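VOVVILLE – A brass band from Vovville will call off the rest of its spring tour after a labor dispute closed the main concert hall in Stuneck, the group said in a statement posted in March.

The Lehner Brass Ensemble had 16 dates left to play. Tickets for the Stuneck shows will be refunded in full, and fans who bought through the hall's box office do not need to apply.

Stagehands at the hall walked out over overnight shifts and pay. Talks with the operator, Skovberg, broke down after two meetings, and both sides said no new session had been set.

The closing also affects a youth choir festival that was expected to bring up to 200 singers to town. Organizers are looking at a school gym as a backup, although it has no proper lighting.
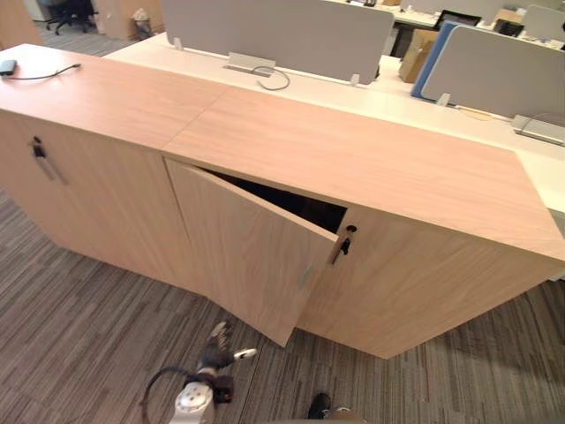

The ensemble said it would use the break to finish a studio album, its first in six years. A release is planned for the fall.

Skovberg said the hall's 58 employees who are not part of the walkout would be paid through the end of April. The box office remains open until 4 p.m. for refunds and questions.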